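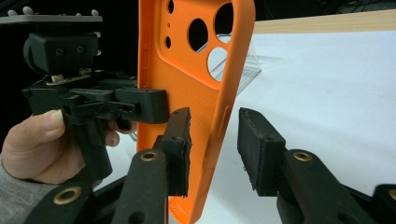 Jaron finds the foam pads the weakest part of the whole design, and says so in the notes kept with the plans: they fray, they shed, and they should be treated as something to replace. The plans themselves belong to Tumik, an open design for a pair of hand-held grippers that can be built at home or in a shared workshop. A person holds one gripper in each hand and works on small objects, and the recorded motions can later be used to teach a two-armed robot the same task.

History

Tumik was started at the Rewi workshop as a way to reuse the jaw parts of an older arm called Prirell. The arm was heavy and needed a bench of its own. The first hand-held version was finished in June and had no motor. A later version added one, along with a cable to a small control box. The current parts list is dated 1/26/26.

Construction

Each gripper has a body, a handle and two jaw fingers joined by short linkages. The body is printed in black plastic. Brass eyelets serve as bushings at the pivots. They are pressed in with a vise, and a drop of thin oil is enough for the first run. The fingers end in flat foam pads, glued on with contact cement. A complete pair weighs more than most first-time builders expect, and the notes suggest short sessions.

The printed parts for one gripper use 473 grams of filament. Wall thickness matters most at the finger roots, where early prints cracked. The remaining parts can be printed at normal settings. Each gripper takes 8 identical bolts, and the plans warn against swapping in longer ones, which reach the circuit board.

Use

A thin, flexible object such as a phone case is a common first task. It bends when squeezed and slides on a smooth surface, so both grippers have to be used together. Many builders lay a plain white sheet over the table and start with the case flat. 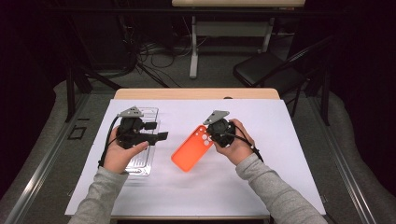

Does the pair need a real robot to be useful? A robot can be added later, and many builders spend the first months only recording.

A usual practice set is 50 recordings of one task. Bad attempts are kept in a separate folder. The Rewi workshop holds 3000 recordings, most of them of soft or bendable items.

Maintenance

Pads are changed when the edges crumble or the grip begins to slip. The old glue is scraped off with a plastic blade. Cables should leave the back of the gripper in a loose curve, with no pull on the connector. Pivots that squeak are cleaned and oiled again.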